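Workshops > Electronics > Bench Group > Minutes

Print this page | E-mail this page

Bench Group - minutes of the review meeting, 21/01/2025

Subject: Skavau two-arm bench kit, trial period and service offer
Chair: Willy Declercq
Apologies: the Groen store desk (sent written comments, see item 4)

1. Minutes of the last meeting

Agreed with one correction. The Nerlow quote from October was for the bench feet and the cable duct only, and did not include fitting. Willy will fix the copy on file.

2. How the trial is going

Willy opened by saying he has had more fun at the bench this month than in the whole of last year, and most of the room seemed to agree! The job we picked for the kit is sorting mixed wire: take a strand or a tied bundle off the tabletop, lift it clear, and put it in the right basket. It sounds simple until you try to write it down. Wire bends, it springs back, it hooks on its neighbor, and a bundle with a tie around the middle behaves nothing like the same bundle without one.

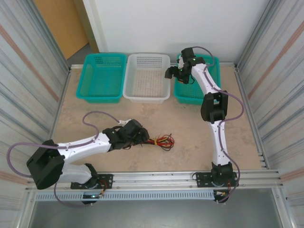
Both arms can be taught by hand, and people who had never touched the software were recording their own moves by the end of their first session. The teaching screen got a lot of praise - big buttons, plain words, and an undo that goes back more than one step. Two members asked if moves could be named in the group's own terms ("red to left basket" and so on). They can, and Willy showed where.

Points raised from the floor:

- Sharing the middle of the table. Each arm will wait for the other if it is told to, but the wait has to be put in by hand. Everyone would like this to be automatic. Willy has already written to Skavau with the request.
- The purple cables on the arms. One member would like a clip near the elbow so there is less slack on the wide turns. Skavau sells one. Agreed to ask for a pair with the next order.
- Basket positions. The saved moves assume the baskets go back to the same spots, and they get nudged. Tape marks were suggested and liked. To be done before the next session.
- Noise. No complaints at all, even from the people at the next bench.

3. Gripper fingers

This item ran long because everyone had something to say. The kit comes with a choice of fingers, and the group has settled on the open lattice type for wire work. The cut-outs let the finger give a little when it closes, so a thin strand can be held without being crushed flat. Several people had expected to need a special tool for single strands and were delighted to be wrong.

It was noted that the grip works best when the strand enters at the seam and stands up between the tips, which makes it much easier to see on the wrist camera which way the free end is leaning. A strand taken from the side tends to twist as the arm turns. Willy will add this to the bench notes with a short drawing.

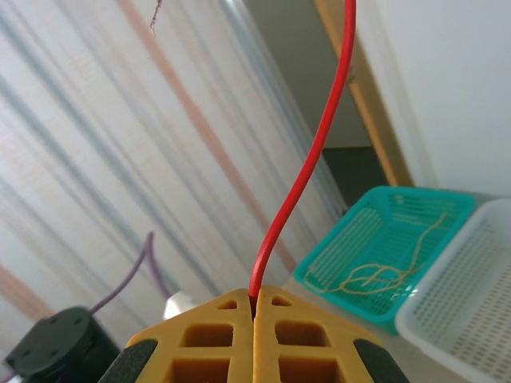
4. Service offer from Naminari

Naminari, who supplied the kit, have offered a yearly service plan. It covers 2 visits, a loan arm if one of ours has to go away, and phone help during shop hours. A spare set of fingers comes with it.

The Groen store desk wrote in to say that they would rather hold spares themselves and pay per visit. There was some sympathy for this, but the loan arm swung most people toward the plan - losing one side of the bench in the middle of a project would hurt. Naminari will be asked if the plan can start after the trial ends, and if the people on the phone have used the kit on soft items such as wire and string.

Vote on taking the plan, subject to those answers: 10 for, 2 against. Carried.

5. Actions

- Willy: correct the file copy, send both questions to Naminari, update the bench notes.
- Store desk: price for the cable clips.
- All: tape marks, and please put the baskets back on them.

6. Any other business

A request to try the kit on shoelaces was met with great excitement and has been added to the list for the next session.

Related items
Bench Group - minutes, October
Nerlow bench feet: fitting notes
Skavau teaching screen: first steps
Booking the two-arm bench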